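Home Workshop Galleries Reading list Contact

Workshop > Galleries > Grelolell grasping set

Apples, again: two from the Grelolell grasping set

I was asked to put up some pictures from the Clorville bench, where we're gathering examples for Grelolell, the grasping model that's meant to learn picking up and putting down by being shown it over and over. The target is 2,000 episodes by the end of April. We have 931. I've been on the job long enough to have doubts, and I'll put them beside the pictures where people can argue with them.

An episode is one attempt at the task, start to finish, with the joint positions and the head camera recorded together. The task is written down as "put the apple on the plate." Shahram Zarei drives most of them and Amirhossein Zamani labels them afterward. My part is going through the labels and sending some back, so I'm nobody's favourite person on a Friday.

My main complaint is variety. We have 400 episodes on dark cloth with a white plate, which is about as kind a colour contrast as you could offer a camera. A model trained on that may well have learned to find the bright round thing. I'd trade half of them for a cluttered counter and a grey dish.

Open hand, one finger upright against the left side of the apple and another low along the cloth. The labelling guide files this under "approach". I'd like a separate label for contact, and so far I've lost that argument.

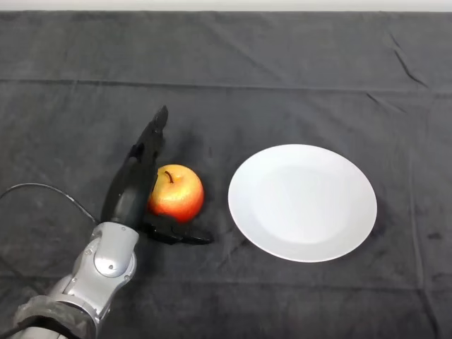 Kianoush Golestani thinks I'm asking for the wrong thing: get the easy case solid first, then mess up the table, because if it can't manage one apple on a plain cloth you'll never know which part of the clutter beat it.

Fair enough, and I've heard it from Bijan Shirazi as well. I'd be happier if somebody would say what "solid" means. The last check used 18 held-back episodes from the same bench, which tells you how the model does on the same bench. Finance liked the chart.

The next one gets the label "grasp", and it's the label I send back most. A hand closed around a fruit looks like a success in a still. Whether it's a good grip depends on what the fruit does when the arm lifts, and the labeller has to watch the rest of the episode before ticking the box. In the early batches that wasn't always done. Those are being relabelled now, slowly. 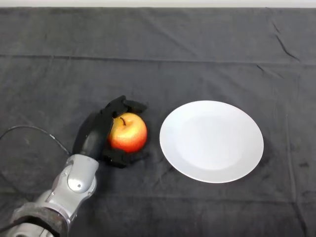 Fingers over the top, thumb underneath, plate still empty.

Episodes where the apple gets dropped stay in the set, marked as failures. There was talk of throwing them out to tidy up the numbers and I was against it. Hooman Pakzad is writing up the labelling rules properly, and I'll link them from the gallery index when they're done.

Filed under: Robot learning, Data gathering, Grumbles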